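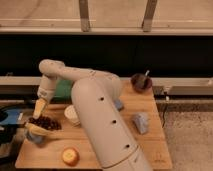 Shoppers' Group Questions Savings Claims Behind Ornura Grocery Card

DRAVEDON, June – The Reltham Shoppers' League today asked the makers of the Ornura grocery card to show how they arrive at the savings figure printed at the bottom of every member receipt. The League has read a lot of those receipts this spring and does not believe the figure means what most people think it means.

Members sent in 1,356 receipts from stores in Dravedon and Reltham that take the card. On some 818 of them, the "You saved" line was worked out from a regular price that the League could not find on any shelf tag, flyer or earlier receipt for the same item. A pound of ground coffee was shown as marked down from a price that none of our members had ever paid for it. Grapes, which go up and down in price all year anyway, were listed as a member deal in weeks when the store across the street sold them for less to anybody who walked in.

"If a price was never charged, taking money off it is arithmetic and that's all it is," said Lindsay Tapsell, who led the receipt project. "We asked where the regular prices come from. We were told they come from the system. I would like to meet the system."

The League first wrote to the card's operator in the winter. The reply ran to a page and a half, thanked us for our passion, and pointed us to the terms of membership. Those terms say that savings are "estimated against reference values" and do not say who sets the reference values or how often they change. A second letter got the same answer with a different signature.

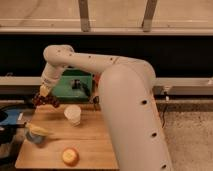
Reltham Shoppers' League Bulletin, Vol. 3, No. 2

The League is not telling people to cut up their cards. Some of the discounts are real, and members who buy only the sale items they came in for can do fine. What we doubt is the yearly total, the one that arrives by email with confetti on it and tells a household it has saved enough for a weekend away. Carleen Donnelly of Dravedon kept every receipt and compared her own total with what the same basket would have cost without a card at Te Moana Market, a small independent store that has no loyalty plan.

"I came out slightly behind," Donnelly said. "I'd driven farther, too."

One household proves very little, and we would say the same about the happy families in the card's advertising. Our receipts were sent in by people who already had doubts, so they are no fair sample of all card holders either. The operator has the full records. It could settle the matter by publishing them.

The League is asking for the following:

A plain statement of how each regular price is set, posted in stores at the service desk.

The date on which that price was last charged to shoppers without a card.

Removal of the yearly savings email until the first two are done.

We have been promised a review. No end date has been given for it, and we have not been told who is carrying it out. Until we hear more, we are treating the promise the way we treat the receipts.

Copies of the receipt summary, with names and card numbers removed, are available from the League's office in Reltham. Shoppers who wish to add their own receipts may drop them off or mail them in. Please send copies and keep the originals.

Media contact: Lindsay Tapsell, Reltham Shoppers' League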